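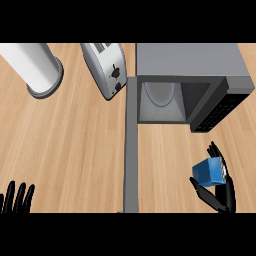
Clernberg, 1/14/21

kbelanger
Sim result on the microwave task, two arms, multi-fingered hands, blue cube in the right one, door open. Policy is plain behavior cloning trained on 2000 demos. Eval was 747 rollouts with randomized cube pose. Failures cluster at the point where the right hand has the cube and has to clear the door before going into the cavity. Left arm does nothing useful in this phase.

flemach_dev
How are you scoring success? Cube inside the cavity, or cube on the turntable with the hand withdrawn?

kbelanger
On the turntable, hand out, held for 2 seconds of sim time.

senan_nm
Then I don't buy that the door is the problem. With that criterion you are mixing placement failures and release failures. Split them before blaming the approach path.

kbelanger
They are split. Contact with the door is logged separately from drops. Door contact is around half of all failures, release is a small part of what's left.

cbouchard
What contact model for the fingers? We had cubes sticking to the fingertips in Grekico until we cut the friction, and the numbers moved a lot. Same policy, same seeds.

senan_nm
Agree with Carter. A grasp on a tilted cube like that one depends on the friction setting. I would rerun with friction randomized and report both.

kbelanger
Can do, but it won't change the door contacts. The cube is still in the hand when those happen.

senan_nm
It changes which rollouts get that far.

kbelanger
Fair. Rerunning with 7 friction values, same checkpoint. Will post the table with door contact and release in separate columns.

flemach_dev
Please include the seeds.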